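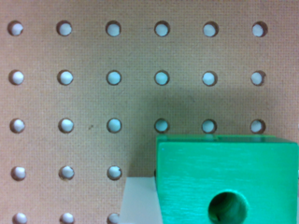 Unit 4 handout: Locating regular hole grids from a wrist camera

Talgate Integrated Lab, module on perception for insertion tasks
Revised 26th December

4.1 Scope

Unit 3 covered hand-eye calibration and left you with a fixed transform from the camera to the tool flange. In this unit that transform is taken as known. The task is to estimate the pose of a perforated board relative to the camera, at close range, while a block is in view and hides part of the grid. The output is a board frame that the motion planner from Unit 2 can accept without changes.

The software is the Vinivent node set already installed on the lab machines. The board model is loaded from the Ishida fixture file. Do not edit the fixture file; override its values in your own launch configuration.

4.2 Why a grid is harder than it looks

A regular grid of identical holes has translational ambiguity. A fit shifted by one pitch in either direction has nearly the same residual as the correct fit, and with the outer edges of the board out of view the image alone cannot separate them. The prior from forward kinematics has to settle it. The prior is good enough if its error is less than half a pitch. Outside that bound the estimator will converge, report a small residual, and be wrong by a whole column.

The second problem is occlusion. The green block covers the lower right part of the view, and the grid positions behind it return nothing. Missing points are harmless to the fit. Partial holes are not: a circle clipped by the gray object or by the image border gives a centroid that is pulled toward the visible side. Reject these before the fit.

4.3 Detection

Step 1. Convert to grayscale and apply local thresholding with a window of 49 pixels. A global threshold also works on evenly lit board, since the background behind the holes is much paler than the board. It becomes unreliable in the soft shadow above and to the left of the block, where the tan surface turns a darker olive brown.

Step 2. Extract closed contours. Discard any contour that touches the image border.

Step 3. Fit an ellipse to each remaining contour. Discard fits with an axis ratio below the limit in your configuration. Small specks on the board surface drop out here on area.

Step 4. Use the front edge of the hole, not the inner wall. The board has thickness, so at an oblique angle the wall shows on one side of each opening as a thin brown rim. If the contour follows the back edge on that side, every center shifts in the same direction. A common shift does not raise the residual, so you will not see it in the log.

4.4 Assigning indices

Project the model grid into the image with the prior pose. Match each detected center to the nearest projected center, one to one, and reject matches farther than half the projected pitch. The node requires at least 13 accepted matches before it will publish. Fewer than that and it holds the last pose and sets the stale flag.

Check that the accepted matches are not all in one row. A single row leaves rotation about that row poorly constrained, and the solver will return a value anyway.

4.5 Pose fit

Solve the planar pose problem on the accepted matches, then refine by minimizing reprojection error with a robust loss. Planar targets have two candidate solutions under weak perspective. Keep both until after refinement, then select the one closer to the kinematic prior — the residual alone will sometimes pick the mirrored tilt.

4.6 The block

The block is a separate target with its own node. Segment it by hue, not brightness: the upper band is a lighter green than the front face, and a brightness threshold will split them into two objects. The hole in the front face must not be passed to the board detector. Mask the block region first.

4.7 Exercise

Replay log 365 from the Fernier directory with the default configuration, then with the block mask turned off. For each run, hand in:

- accepted matches per image
- final reprojection error
- board pose at image 91, expressed in the base frame

Then add an offset of one full pitch to the prior along the row direction and run the log again. Report the change in residual and the change in pose. State which quantity you would monitor to catch this fault on a running cell, and what threshold you would set.

Submit the configuration file along with the results.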